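**Slides keep sliding off my tilted shoe rack, and the pairs never stay together**

Posted by **mudroom_mel**, 06/11/2021

Okay, this is a small problem but it's driving me up the wall. We're a slides household. Everybody wears them indoors, everybody kicks them off wherever, and last October I finally bought a rack for them. It's a wood one, three tiers, and the top shelf tips toward you a little with a rail along the back. I found it at Brelon and paid 2599 for it (rupees, before anybody faints!).

I love how it looks. My trouble is the tilt. Regular sneakers sit there fine, but the foam slides creep forward, and the longer ones end up with the heel sticking out past the front edge. Then somebody walks by with a bag and down they go. The other thing is that the pairs get split up. I'll have one gray one upstairs on the top shelf and another gray one down below, and I've left for the store in mismatched slides more than once.

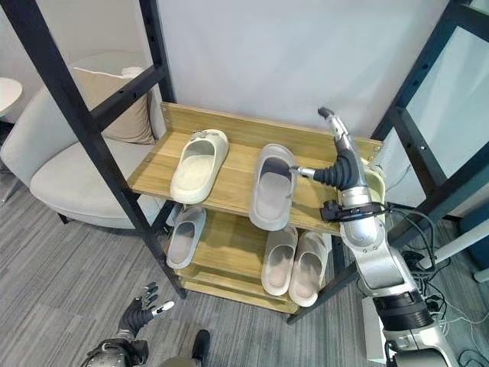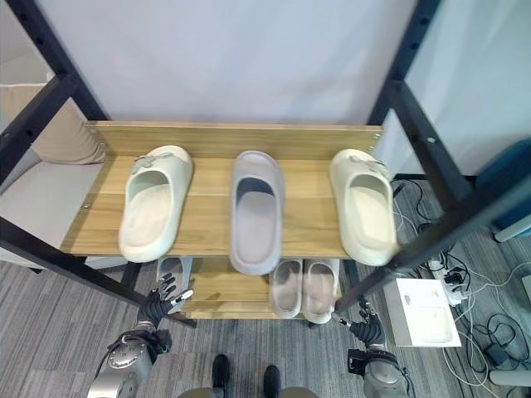
*Top and middle shelves of the rack, mostly singles up top and a pair underneath in both.*

So what I want to know is:

- Is there something I can put on the wood that grips foam soles but doesn't look like a gym floor?
- Should the heels face out or the toes? Mine go heel out, toe to the rail, and I never really thought about it.
- Would you give up on the slanted shelf and only use the lower ones?

I don't want to drill anything else into it. I've already tightened every screw I could find and it's solid, it doesn't wobble. My sister says to get a basket and throw them all in, but then I'm digging for the other shoe every morning and I might as well have kept my money.

---

**Fahad Satti**

Had the same thing with my kids' slides. Get shelf liner, the thin rubbery mesh kind sold for kitchen drawers. I bought a roll of Boteleo for 500 and used maybe a third of it. Cut it an inch narrower than the shelf so it doesn't show from the front, press it down, and don't glue it. The weight of the shoes holds it well enough. Wipe the wood first though, mine had a layer of dust and the liner skated around on it until I pulled it up and cleaned underneath.

Heels out is right for slides, I think. You can grab the back and go. But push them up until the toe touches the rail. If they still hang over the front when they're touching it, the shelf is just short for that size, so put the big ones on the middle shelf and leave the top for smaller feet. I had to do that with my own pair, size 12, no rail in the world was going to help.

For the pairs I gave each person a spot. We argued over it for one evening and now it mostly works - my youngest still puts hers wherever she likes.

---

**tansy_k**

just use the bottom shelf lol. mine is always empty anyway because no one wants to bend down

---

**Oakley Dunn**

I'd go along with the liner, but get a clear one if you like the wood showing. The mesh left a waffle pattern on my old Escobar bench after one summer, and it took 800 grit paper and an afternoon to get it out. Clear liner comes up clean if you lift it every month or so.

On the mixed-up pairs: clip them! A plain clothespin through both straps, while they're sitting side by side. It sounds fussy and takes two seconds. If yours have little bumps or bows on the strap like my daughter's, clip lower down toward the sole so you don't knock anything loose.

Also, how many of these are being worn? I pulled every slide out of our hallway last year and half of them had no partner at all. We tossed those and I stopped needing the slanted shelf, so now it has mail on it, and the mail slides off too.

---

**mudroom_mel**

Thank you all! Ordered the clear kind. Going to try the clothespins tonight, and I'm moving my husband's down a shelf whether he likes it or not. Fahad, did you cut your liner in one piece or go board by board?

---

**Fahad Satti**

One piece. Kitchen scissors.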